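Foster Family Mentors at Leltarau: Your Questions

What does a mentor do?
You're the steady adult a foster family can call on! Most mentors visit twice a month, help with homework or rides, and sit in on school meetings when asked.

Do I need a background in social work?
Nope. Piret Luik, who runs training, taught shop class for years. You do need a background check and 2 evenings of training.

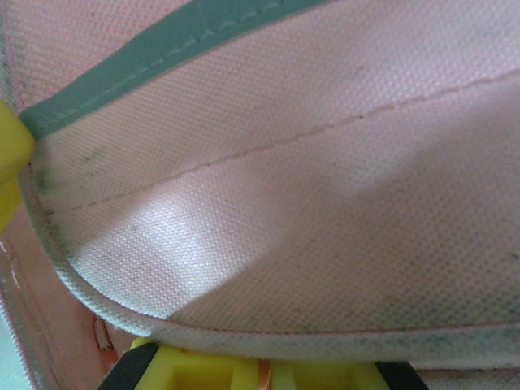 Can I pick the age group?
Yes, and please tell us early. We have 123 kids signed up right now, and the teens would love more mentors (they're a blast).

When does the next group start?
Sign up by Tue 30 July and you'll train in August. Questions go to Nanami Arai at the front desk, ext. 223.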